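Dye notebook, September

Madder, third round. Carrying on from the page with the tea stain.

Started 8:15. Weighed out the wool for the new bath: five skeins of the Sternmont two-ply, labeled 1 to 5 with cotton tags tied through the figure-eight. All were scoured yesterday afternoon and left in a covered bucket overnight. Skein 4 still felt a little greasy at one end, so it went back in warm water with a drop of the scouring liquid while I set up the rest. The grease may be spinning oil. Darlene had the same trouble with that cone in the spring and I should have read her page first.

Mordant is alum at 12 percent of fiber weight with cream of tartar at 6. Last round I used 15 and 7 and the handle was slightly sticky on two of the skeins, so I am going down. Dissolved the alum in hot water separately before adding it to the pot. Brought the pot up to 180 F over an hour and held it for another hour. Turned off the burner and let everything cool in the pot until after lunch.

While that was going I ground the madder. This is the bag from Annick Lachance's garden, roots dug at three years old and dried on screens in her attic. It smells sweeter than the bought stuff and there is more dirt in it. Rinsed the chopped root twice in cold water and threw out the rinse, which came off a dull yellow-brown. The books disagree on whether this is worth doing. Round one was unrinsed and came out more brown than I wanted. Round two was rinsed once and was better. Twice today.

Our tap water is soft, so I added chalk to the dye pot. A level teaspoon for 2000 ml, stirred in before the root. pH strip read between 7 and 8.

Root went in at 50 percent of fiber weight, tied in a piece of old voile. I don't like loose root in the pot anymore. Shayne Pirihi spent most of a morning picking bits out of round two and there are still some in there. 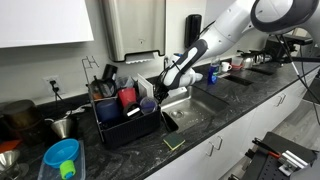

1:40. Mordanted skeins out of the pot, squeezed, into the dye at 95 F. Heat on low. The thing to watch with madder is the top end. Over 160 F the browns start to come out of the root and they don't go away. Round one got up to 175 while I was on the phone and that is probably as much to blame as the missing rinse. I set the probe alarm at 150 this time.

Readings:
1:40, 95 F
2:00, 112 F
2:20, 129 F
2:40, 141 F
3:00, 148 F, burner turned down
3:20, 146 F
3:40, 147 F
4:00, 145 F, burner off

Turned the skeins every ten minutes with the long dowel. Color at 2:20 was a weak apricot on all five. By 3:00 it was a proper orange-red. Skein 4 was lagging on the end that had been greasy, and I could see a paler band maybe four inches long.

Pulled skein 1 at 4:00 as planned. Pulled skein 2 at 4:30. Skeins 3, 4 and 5 stay in the pot overnight with the lid on.

Next morning, 7:50. Took the last three out. Bath was at room temperature and still had a lot of color in it. Rinsed each skein in cool water until it ran nearly clear, which took four changes for skein 3 and five for the other two. No soap yet. I want them dry before washing so I can compare with round two, which was handled that way.

Notes on color, wet, by the north window:
1: coral, even, a bit thin
2: coral going to brick, even
3: brick red, the best of the lot
4: brick red with the pale band still showing
5: brick red, slightly browner than 3, no idea why

Five sat at the bottom of the pot. It may have been resting against the hot metal before the burner went off. Next time I'll put a rack under the wool.

Manon Desjardins came in at ten and looked at them before they were dry. She liked 2 better than 3 for the border and thinks 3 will look heavy next to the undyed gray. I see her point but would rather wait until they are dry and hanging next to each other. She took a snip of each for her card. She also asked whether we could get the border color out of the leftover bath and save root, so I ran a short exhaust with one of the small test hanks: same bath, no new root, two hours at 145 F. It came out a pale peach. Pretty, but nowhere near the border color. Kept the bath in the lidded bucket in case somebody wants more peach.

Iron test. Cut a short length from skein 2 and put it in a jar with a pinch of iron dissolved in warm water. Five minutes took it to a dull purple-brown. Separate jar, separate spoon, both marked with tape. Please keep them on the bottom shelf. We had iron get into the alum pot once and lost a whole batch of weld yellow.

Light test. Wound samples of 1, 2 and 3 on card, half of each covered with foil, and taped them to the south window beside the samples from round two. Will look again in four weeks. The round two cards have lost a little on the exposed side, mostly from the unmordanted control, which was expected.

Supplies. Alum is down to the last jar. Jaxon Zacharias is putting in an order and I asked him to add two jars, plus pH strips in the narrower range. The wide ones are hard to read once the liquid is colored. Sternmont has the two-ply in stock but from a different lot, number 3695. Ours is 1718. If the border needs more than these five skeins, the new lot should be scoured and tested by itself before it goes in a pot with the old.

Dry, following day, 9:00:
1: lighter than I remembered, salmon
2: warm coral, very even
3: clear brick red, less heavy than it looked wet
4: usable if the pale end goes on the inside of the warp
5: close to 3, a touch brown in low light

Handle is soft on all of them. No stickiness, so 12 percent alum stays.

To do:
Wash all five in neutral soap, lukewarm, and note any bleeding
Hang 2 and 3 next to the gray for Manon
Weigh what is left of Annick's root
Find the rack for the big pot
Re-scour the rest of the 1718 cone before winding any more skeins
Ask Darlene how long she soaked hers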